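Lista: celdas-bimanuales
De: Réka Szilágyi
Asunto: Re: El brazo izquierdo se para al sacar el cable del cesto
Fecha: octubre de 2026

Hola a todos, y hola en especial a Tibor, que fue quien abrió el hilo:

Perdonad que haya tardado en contestar, pero quería repetir las pruebas antes de escribir y no mandaros otra teoría más, que de esas ya llevamos unas cuantas. Dejo abajo citado el mensaje original para quien se haya incorporado ahora a la lista.

Tibor Hajdu escribió:

> Buenas. Seguimos con la tarea de clasificar cables por cestos en la celda
> de Csonka y el brazo izquierdo se nos para a media tarea. Pierde la cámara
> de la muñeca, el controlador da el error 546 y el brazo se queda clavado
> donde esté, a veces con un cable en la pinza. El derecho sigue moviéndose
> como si tal cosa, y eso es lo que menos me gusta. ¿A alguien más le pasa?
> Hemos cambiado el puerto y reinstalado Nolik, sin resultado.
> Un saludo, Tibor

Pues sí, Tibor, a nosotros también nos pasa, y me alegra (dentro de lo que cabe) saber que no éramos los únicos. Tenemos el mismo montaje de dos brazos sobre el perfil de aluminio, con los tres cestos de plástico al fondo, y el fallo nos ha salido en las tareas en las que la muñeca izquierda gira mucho para entrar en el cesto rosa. Con el celeste, que le toca al brazo derecho, no lo hemos visto ni una vez.

Anikó y yo sospechábamos al principio del programa, como vosotros, y perdimos bastante tiempo leyendo registros. Al final fue Attila el que se sentó delante de la celda a mirar el cable morado de la cámara mientras el brazo trabajaba despacito. Al girar la muñeca, el arco que hace el cable se va cerrando, y llega un punto en que tira del conector. Repetimos el giro cinco veces con la celda vigilada y la imagen se cortó en tres. Luego cambiamos el cable por otro nuevo, con el mismo recorrido, y volvió a cortarse, o sea que no era un cable defectuoso. 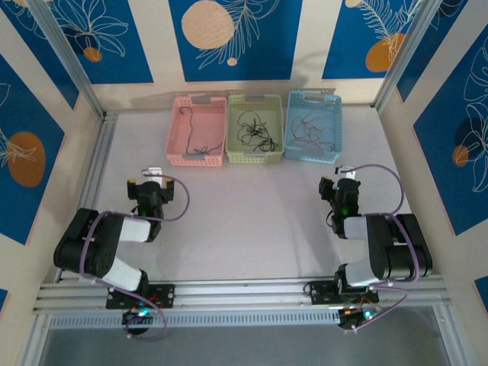

Lo que hemos hecho de momento es soltar el cable del segmento negro, dejarle más holgura en la muñeca y sujetarlo otra vez con una brida que no apriete, cuidando de que no pueda meterse entre los dos segmentos. También hemos recogido el bucle que quedaba colgando por debajo de la base, que se podía enganchar con cualquier cosa al pasar. Desde entonces no hemos vuelto a ver el 546, aunque todavía son pocas tareas y no quiero cantar victoria.

Y ahora lo que de verdad me preocupa, que es lo que tú apuntabas del brazo derecho. En la configuración que trae Nolik, la pérdida de una cámara detiene solamente el brazo afectado. Si los dos están tirando del mismo cable, el otro sigue tirando, y a nosotros nos volcó un cesto y forzó la pinza. Hemos cambiado la regla para que se paren los dos a la vez. Y, por favor, no metáis la mano para liberar el cable con el error en pantalla: al recuperar la imagen, el brazo reanuda el movimiento sin avisar. Primero la seta de emergencia y después lo demás, aunque dé pereza volver a referenciar.

Pirjo Saarinen, de Brurari, me ha pedido los registros y se los mando esta tarde. Si alguien más tiene los suyos guardados, que me escriba y los junto en el mismo envío. Tibor, ¿podrías mirar por dónde pasa el cable en la vuestra y contarnos si también va tirante con la muñeca girada?

Un abrazo grande a todos, y gracias por la paciencia con estos mensajes míos tan largos.

Réka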